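Section 4: Getting the table ready

Right, you've got the Fendora top fixed to its legs and it doesn't wobble any more (if it does, go back to section 2 and nip those bolts up again). Now for the bit I enjoy, which is laying it out!

1. Wipe the whole top down with a damp cloth, going along the grain. Don't forget the raised strip at the far side, crumbs love it.

2. Dry it with a second cloth. Please don't leave puddles to sort themselves out, I did that with my first Fendora and the finish went cloudy.

3. Fold your cloth into a neat rectangle and lay it flat. I put mine next to the bowl, so there's somewhere to rest wet spoons.

Note: the oval bowl can poke out over the end a little if you're short of room, but only while it's empty. Once there's anything in it, slide it well in.

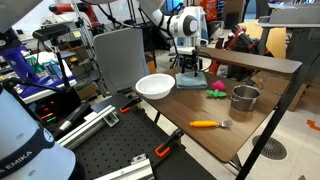
4. Put the pot down next. Steel ones are fine straight on the surface when they're cold. Anything off the hob needs a mat under it, and I use the Drukgate cork one, 4 mm thick, never had a mark.

5. Lay your utensils flat, with the handles pointing whichever way your hand goes naturally. I'm forever swapping mine round.

Caution: don't lean on the rounded corners, and keep candles off the top altogether.

Soft bits and bobs can stay out as long as they're nowhere near a hot pan. Amarachi Effiong wrote in to ask about oiling the top, and no, please don't, it only goes sticky. A drop of washing-up liquid in 200 ml of warm water does the job, and you'll find stain removal in section 5.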